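Desk Organization: Using Wire Baskets for Small Items

The Plomport Residence Office receives regular inquiries in July and August from residents who are setting up a study desk before the new term. The following guidance applies to the furnished rooms in Hikville House and may be used in any home office.

Begin by clearing the desk completely. Wipe the surface with a damp cloth and dry it at once, paying attention to the edge of the cable hole, where dust collects. Wooden tops should not be left wet.

Choose one open basket for the items used every day. Wire mesh is preferred over solid plastic: the contents remain visible, and crumbs and pencil shavings fall through and can be wiped away. A rectangular basket may be placed toward the back of the desk, leaving the front free for writing.

Tall or narrow items tend to tip over in a wide basket. A clean metal can, placed upright at one end, will hold pens, scissors and a ruler. Check the rim before use. Any sharp edge should be filed smooth or covered with tape. 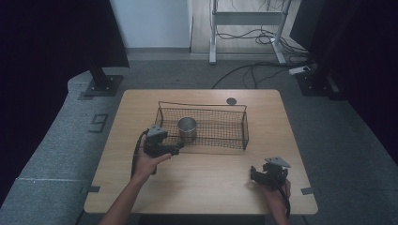
An open metal can standing near one end of a black wire-mesh basket.

Keep the cable hole clear when positioning the basket. Lamp and charger cords should pass through it freely — a cord pinched under a basket will wear over time.

Baskets should be emptied and washed every 2 months in warm water with a little dish soap. Dry them fully before returning them to the desk, as mesh can rust at the joints. Cans that show rust should be replaced.

Residents who require a basket may request one from the supply desk in Room 179, open from 11 a.m. on weekdays. Unwanted baskets in good condition may be returned to the same room.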